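The Gudex honey creamer: a month of toast later

June 23, 2018

I've been through a lot of ways of creaming honey. A wooden spoon and a bad temper, mostly. Then a paint stirrer on a drill (new, I promise!), which got air into everything and left a froth on top like a badly poured stout. So when Teresa Henriques at the Irnville market told me she'd gone over to the Gudex and wasn't looking back, I ordered one that same evening, before I could talk myself out of it. It cost me 210 pounds with the tap included, and I've been using it most weekends.

It's a stainless tub with a lid, a slow paddle and a dial on the front. You warm your honey until it's just runny, let it cool again, stir in a bit of fine-set honey as a starter and leave the paddle to turn. The idea is that lots of tiny crystals form in place of a few big crunchy ones, so you end up with something you can spread on soft bread without tearing a hole in it.

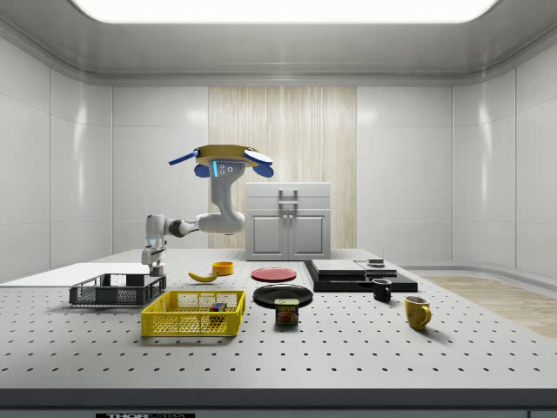
My first batch was rape honey, which sets like concrete if you so much as look away, and I was expecting trouble. I used a jar of Bronisława Wysocka's lime honey as the starter because hers is as smooth as face cream, and set the dial to 2. Next morning it was pale and thick and lovely. I ate far too much of it off the spoon and called it testing.

The second batch was less of a triumph. I'd skimped on the starter and the honey was still too warm when it went in, so the paddle went round all day and I had a tub of perfectly clear runny honey at the end of it. My own fault, though the booklet could be a lot plainer on this. It gives temperatures on one page and timings on another, and the two don't seem to have met.

What do I like? It's quiet, for one thing. I had it going in the kitchen while my sister was on the phone and she didn't hear a thing. The tap is a proper one with a clean cut-off, so filling jars is quick and you don't get that long sticky thread down the side of every label. And the lid fits tightly enough that the wasps lost interest.
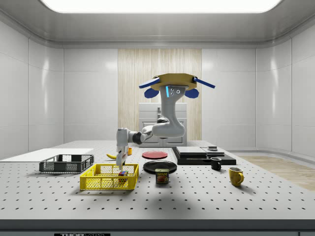 White arm over the worktable, with a small multicoloured block in the yellow basket.

Now the grumbles. Cleaning is a chore. The paddle comes off with a single nut, fine, but there's a lip under the rim where honey collects and you need a bottle brush and some patience to get it out. The mains lead is also mean. Mine wouldn't reach from the worktop to the socket, and I don't love an extension lead near a bowl of hot water.

I'd also like a marking on the inside to show how full it is. I've scratched my own on the outside with a nail, and it looks exactly as smart as it sounds.
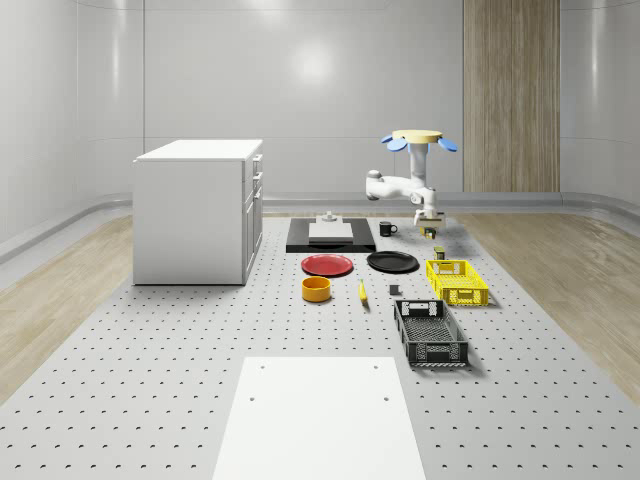
Kieran Inskip has the bigger Cha model and swears by it, but he sells at two shops and I sell from a table by my gate. Unless you're filling 400 jars a season I think the Gudex is plenty. I did borrow his for an afternoon and the texture came out just the same to me, only there was more of it and I needed help lifting the thing.

If you only want a few jars for the family, stick with the wooden spoon. Stir morning and evening, keep it somewhere cool and you'll get there. For anyone with a few hives and a shoulder that complains, I'd say buy it. I'm giving it four stars, and it would have had the fifth if that lead were longer.

Heather honey is next, once I've begged some from my cousin. I'm told it behaves very oddly, so I'll add a note underneath when I've tried it.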